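Stiroris open day
Reading time: 2 min
Print | E-mail this article

The Stiroris open day is a yearly public demonstration of robotic handling held each March at the Tranach works in Rondonuwu. It is run by Tasau, a maker of arm-mounted grippers and control software. Visitors are admitted in groups of 18, and each group stays for 90 minutes. Entry is free, but places must be booked.

The event began as a private showing for customers and was opened to the public in its second year. It occupies the assembly hall, where 2 work cells are fenced off and run at reduced speed. One cell handles boxed goods. The other is used for flat parts, which are harder to grip and to locate.
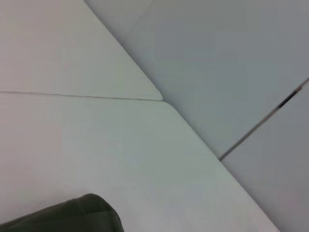

Flat-part handling takes up the longer half of the programme. Pale, matt parts offer few features to a vision system, and the operator explains how edges and seams are used to fix position. The view from a small camera at the wrist is relayed to a screen beside the fence. Where two white panels meet at a thin seam, with a grey surface beyond them, the outline is found mainly from the long slanting edges and the rounded corners. The dark green finger of the gripper also enters the view at the lower left, and the software masks that area before searching for edges. A small step in the seam, such as the one towards the left, is treated as a separate feature and can be used as a check on the result.

Each run is first made under manual control and then repeated from the stored program. Visitors may ask for a run to be stopped at any point. The arm then holds its position until the operator releases it from the desk.

A printed guide of 48 pages is given out at the door. It covers the layout of the cells, the gripper types and the safety rules. Children under ten are not admitted to the hall.

See also: Tasau; Tranach works

Shares: 18 | Comments: 2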